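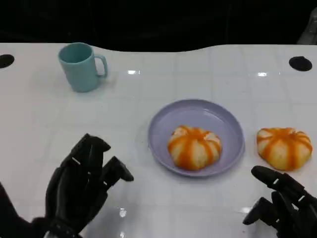

Tea point table, room 328: mug, plate and pumpkin-shaped buns on the white top.

Workplace > Inspections > Kitchens and tea points > Room 328

Tea point table check, January
Checked by: Lemlem Admasu
Site: Puketness

1. Table surface. White gloss top, marked with a faint grid. Wipe along the lines as well as across them. PASS

2. Openings in the top. Round black hole at each side, near the back edge. Keep crockery and food clear of both. Covers to be priced through Gallitz. COMMENT

3. Mug. Teal, standing upright towards the back left, handle pointing in over the table. Position acceptable. Check rim and handle for chips before use. PASS

4. Plate. Lavender, raised rim. Large enough for the food set out – see item 5. PASS

5. Food contact. One bun on the plate, a second directly on the tabletop to the right of it. Food must not be placed on the bare surface, whatever the cleaning record says. Discard the second bun or serve it from a clean plate. FAIL

6. Allergen label. Filling and ingredients to be written on a card and kept with the food. No card in the folder at the time of checking. FAIL

7. Back edge. Curved, rises slightly to the right. Run a cloth along the underside for residue. PASS

Result: two fails, one comment. Recheck on Wednesday before the morning break.

Comments (3)

Bereket Gashaw: Item 5 was a fail last time as well. Can we keep spare plates in the room?

Lemlem Admasu: Requested. Until they arrive, bring one from the main kitchen.

Nyaga: Does item 6 apply to food brought from home? The old form said no.

Related checklists
Fridge and freezer temperatures
Kettle and hot water, Flelar building
Shared crockery: washing and storage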